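Looking After the Two-Arm Cell — Photo Gallery

Jultel workshop, page by Daniyal Rana
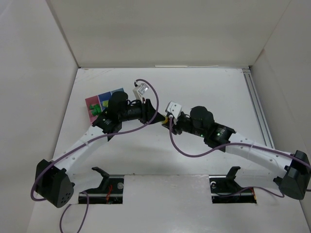 About this gallery

The picture is from our small cell with two arms, which we call Clanus. The arms face each other inside a white enclosure and they share one work area in the middle. I keep this page for colleagues who take over the cell, and for anybody who is building something similar. Under each heading I wrote a line or two on the part and how we look after it.

The bases

Each arm stands on a black motor housing, one on the left side and one on the right. In front of each base there is a cutout in the floor panel, with a black rail and a clamp lever. Please check both levers by hand before the power goes on. Tariq Bukhari does it also after lunch, and I think he is right.

The purple cables

The cable of the left arm goes up along the white link and makes a large loop over the wrist. We want the loop big, so the wrist can turn without pulling. If you make it shorter, move the arm slowly through its full range first and watch the connector. On the right arm the cable hangs in a curve under the wrist.

The cable tie

There is one white tie around the link of the right arm. Do not pull it very tight. In March we changed a cable that was pressed flat under such a tie, and it took us 40 minutes to find the fault.

Wrists and indicator lights

Two small green lights are on at the wrist of the right arm. Write in the log when a light is off or blinking, with the joint number, and do not restart before you have written it.

Grippers

The grippers come very close to each other in the middle, with a small yellow piece between them. After every 570 cycles we clean the fingers with a dry cloth and run the closing test six times. The last sheet has 151 entries, all in Tariq's handwriting.

The colored board

Under the left wrist is a flat board with colored squares, and small green blocks are lying on the pink one. Put the board back to its marks after cleaning — the program does not search for it.

Floor and wires

Thin wires can be seen inside the cutouts. Use a soft brush there, no compressed air. The scuffs near the back wall can stay.

Spare ties and cables are in the Plonico drawer. Page last changed 26 May 2018.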